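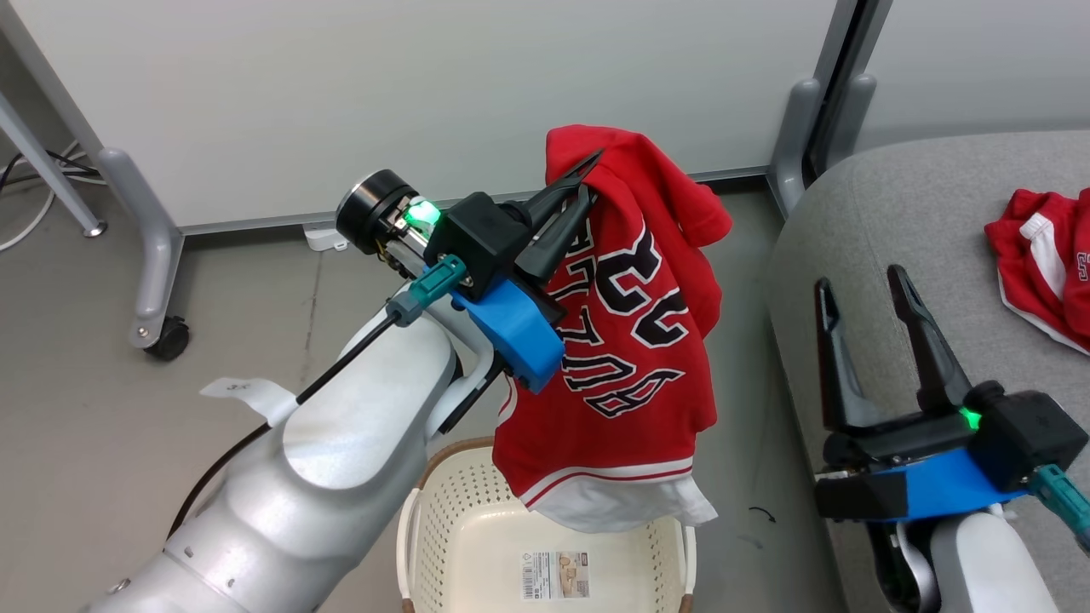

How Do You Teach a Robot to Do Laundry?

Reading time: 2 minutes

Hi, I'm Lamai Chuensuk, and I teach robots to do chores. Yes, that's my real job! I work in a lab called Kaewkla, and lately my robot and I have been doing a lot of laundry.

So how do you teach a robot to pick up a shirt? You could try writing it a list of orders: move left, move down, close your fingers. But a shirt is floppy. Drop it two times and it lands in two different shapes, so your list would be wrong right away.

What I do is show it. I hold a pair of controllers, one for each robot arm. When I move my hand, the robot's arm moves too. When I squeeze, its fingers close. It's a bit like working a puppet, only my puppet has motors and plugs into the wall.

The whole time, the robot is saving notes. It remembers how every joint bent and what its cameras saw. (Some robots have a camera right by the gripper, so you get a really close look at the fingers!)
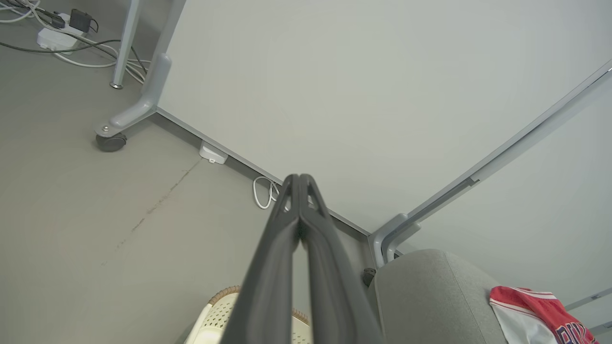 A gripper with its two fingers pressed together, and the laundry basket behind it.

One try is called a demonstration, or a "demo" for short. I might do 100 demos of the same chore, and I change things a little as I go — the shirt gets crumpled a new way, or the basket slides over. Then a computer program studies all of them and looks for what my good tries have in common. After that I put the controllers down and let the robot have a turn by itself.

My first day, I was terrible at it. I kept grabbing air. My friend Kittipong had to remind me to slow down, and he was right, because a robot copies your wobbles too!

Want to try at home? Ask a friend to close their eyes and be the robot. Gently guide their hand to pick up a sock and drop it in a basket. Do it 12 times, moving the sock each time, and then let them try it alone with their eyes open.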